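How I do brunch benedicts for a crowd

I make these every May for my mother-in-law, and the trick is getting the sauce done early so you're not whisking while people sit down. Melt 200 grams of butter over low heat and skim off the foam. Put 2 egg yolks in a bowl over barely simmering water with a spoonful of lemon juice, and whisk until they go pale and thick. 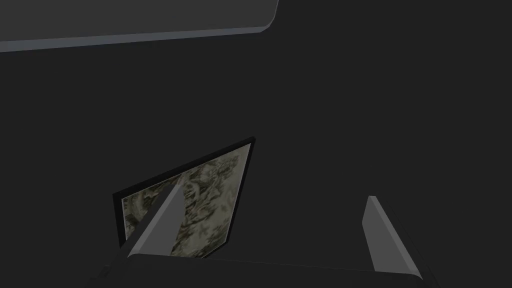 Dark gray panel, from underneath

Now dribble in the butter, slowly at first - really slowly! - then a bit faster once it thickens. Salt, a pinch of cayenne, done. Pour it into a warm thermos (mine's an old Flovell) and it'll hold for an hour.

Poach the eggs the night before if you like. Three minutes, straight into ice water, then into the fridge. In the morning they need a minute in hot water. I split the brioche buns from Zamis and toast only the cut side, then pile on wilted spinach, an egg and plenty of sauce.

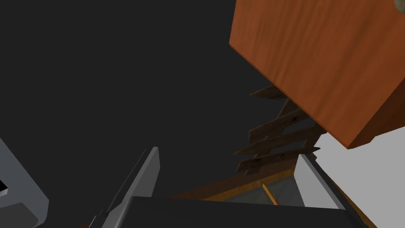
Shobha Pinto wrote in to say that a splash of hot water will bring back a sauce that's starting to split, as long as you whisk it in off the heat. I tried it and I'm sold.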